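Progress report to the Lambrechts Fund
Cataloging and conservation of the Irnen manuscript leaves
Second period, ending in October

Prepared by Ulises Puma, collection cataloger

1. Where we are

In the first report I wrote that the work on the Irnen leaves was slower than planned. In this period we have recovered a part of the delay. The collection has 304 single leaves, almost all of them taken from liturgical books by dealers before they came to us. Every leaf now has a short record with shelf number, language, measurements and a note on condition. The full records, with text identified and label copy, are finished for the Latin and Greek leaves. The Armenian and Coptic leaves are still in progress.

I must correct one point of the first report. I described eight leaves as parts of the same Armenian hymnal. After comparing the ruling and the hand of the scribe, Thérèse Lapointe and I are of the opinion that two of them belong to another book, perhaps a little later. The records are changed accordingly and the old description is kept in the notes field.

2. Conservation

Thérèse Lapointe has treated the leaves with flaking pigment first. The consolidation of the red initials took more time than we had foreseen, as every initial must be checked again under the microscope after one night. The old paper hinges have been removed from the Greek leaves. On the Coptic leaves we prefer to leave them for the moment, because one of the hinges carries a dealer's price in pencil, and we would like to record it properly before anything is lifted.
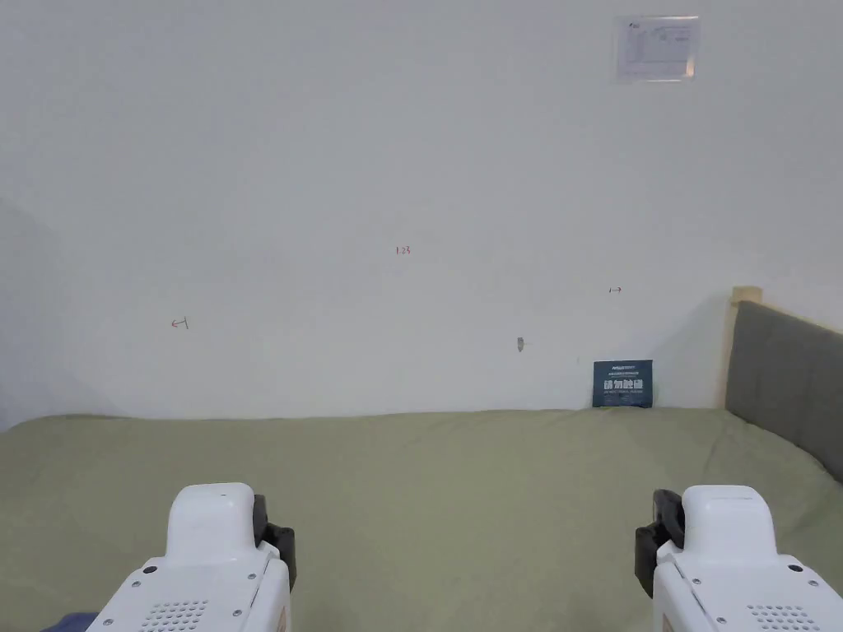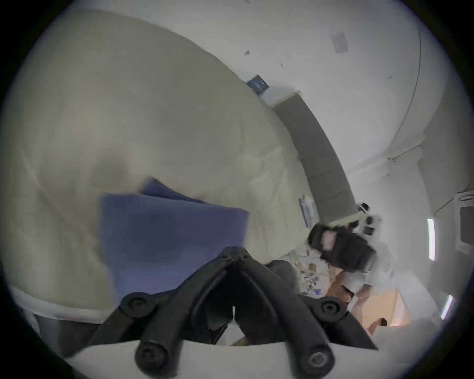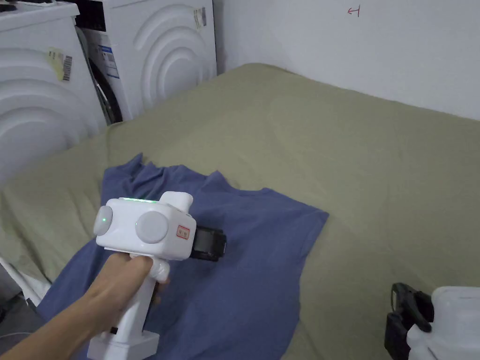
The new mats were ordered from Umwood and have arrived in the correct thickness. The first delivery of boxes was too shallow for the mats and was sent back. The transport to the storage building was done by Kurkier, with one of us riding along each time, and no damage was noted on arrival.

3. Labels and credit lines

The credit lines were not consistent. The same donor appeared under several spellings, and for some leaves the gift was recorded twice. We now use one form for every donor, taken from the letter of gift where such a letter exists. The label copy is limited to a short paragraph which a visitor can read standing up. I write the first version and Thérèse reads it for errors in the description of materials. We still need a reader for Coptic, and I would be grateful if the Fund can suggest a person.

4. Costs

From the amount set aside for materials, 3084 euros remain. I expect that the second order of boxes will use around half of this. We do not ask for a change of the budget, but we ask for permission to move the unused travel money to the photography of the Armenian leaves.

5. Next period

We plan to finish the Armenian records before the Coptic ones, in contrast to the order given in the application. The Armenian leaves are requested for study by two readers already, and it is better that they find complete records. The online publication will follow when the credit lines have been approved by the registrar. The list of corrected shelf numbers is sent separately.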